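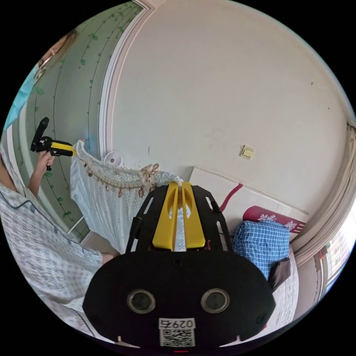
White lace curtain, green wall panel with the vine pattern.

Hi all,

Back on the curtain thread after a week of hemming. Conall wrote:

> Has anyone washed old cotton lace in a machine? Mine came from Horgan and it's gone gray. I've got 220 inches of the stuff and I'm scared to touch it.

Conall, I wouldn't! I soak mine in the bathtub with plain soap flakes, cool water, and then I leave it alone overnight (the leaving alone is the hard part). Lift it out in a pillowcase so the wet weight doesn't tear the holes. I dry it flat on towels — takes forever in September. 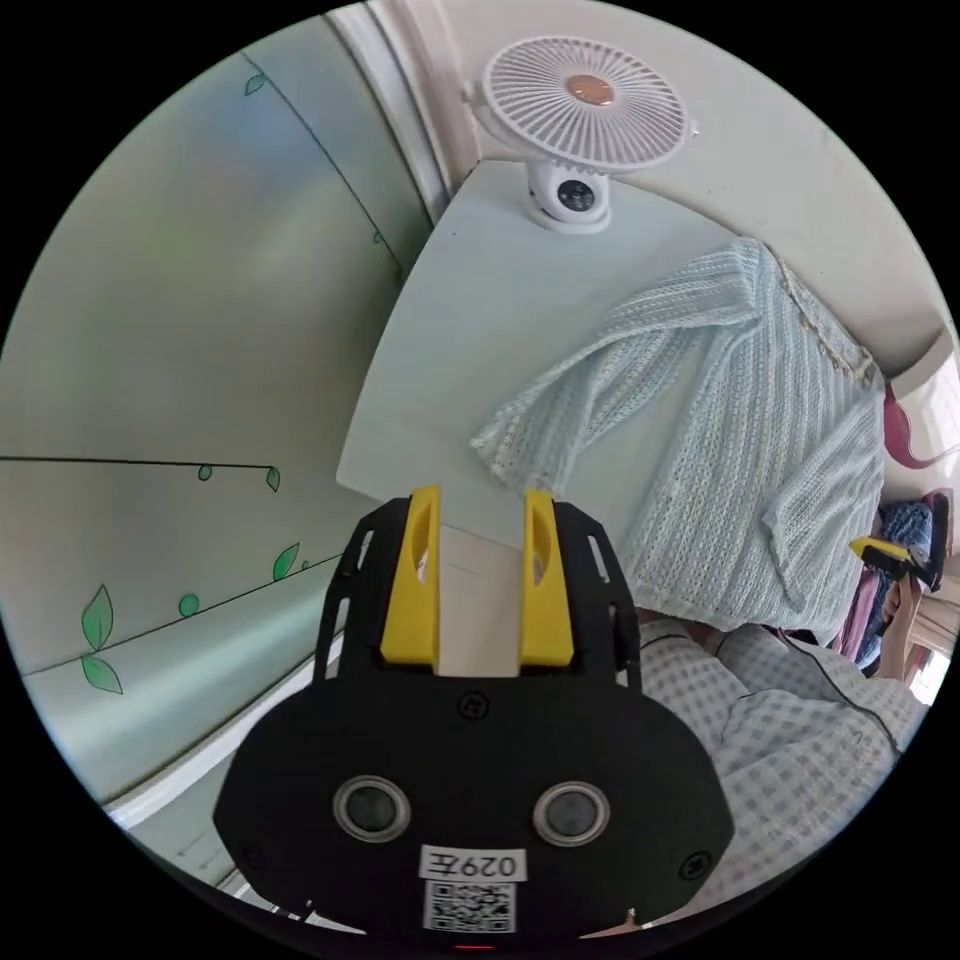 Caoimhe wrote back to me off-list that she would skip the soap flakes, as they left a film on her mother's panels and she had to rinse five times. Fair enough, our water here is pretty soft.

As for trims, anything with shells or tassels I wash by hand in a bowl and keep the fringe out of the water as long as I can.
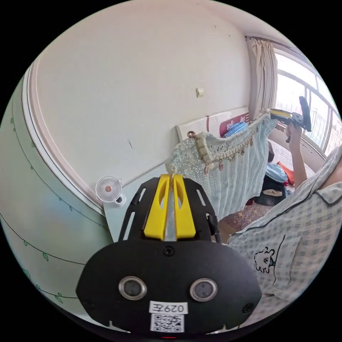
> Tack the fringe to a strip of muslin first and it won't tangle. Éabha

Trying that next. Does the muslin need to be prewashed?

Santino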